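Notes from the back room

Hello again, friends! December has been a blur, and I know I promised you the full story of the move to the Derkby building, so grab a coffee. We are in (mostly!) and I love it more than I expected to. The old place had those low office tiles that made everybody tired by lunch. Now I look up and there are wooden joists over my head, and I swear I think better under them.

Unpacking is slow going. Siham Saber and I got through almost 200 boxes before we stopped for the holidays, and we still can't find the good scissors or the kettle lid. If you packed either one, please tell me which box! I won't be mad. Things are landing on whatever flat surface is closest, cups especially, and I'm as guilty as anyone.

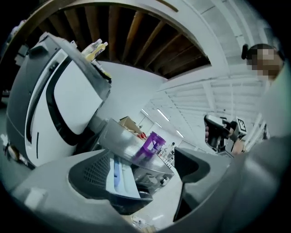 Still settling in: bottles up top, purple cup on the tray.

Obsa Kassa wants a proper shelf for the bottles and I think he's right, so we're pricing one out at four feet wide. He also wants hooks. I said yes to the shelf and maybe to the hooks (sorry, Obsa, I've seen you with a drill).

Next up is the supply corner, then labels for everything, then the party we keep talking about. Evdokia Spanos has offered to bring her orange cake, and I'm holding her to it! If you have spare bins or a decent step stool you don't need, send me a note and I'll come pick them up.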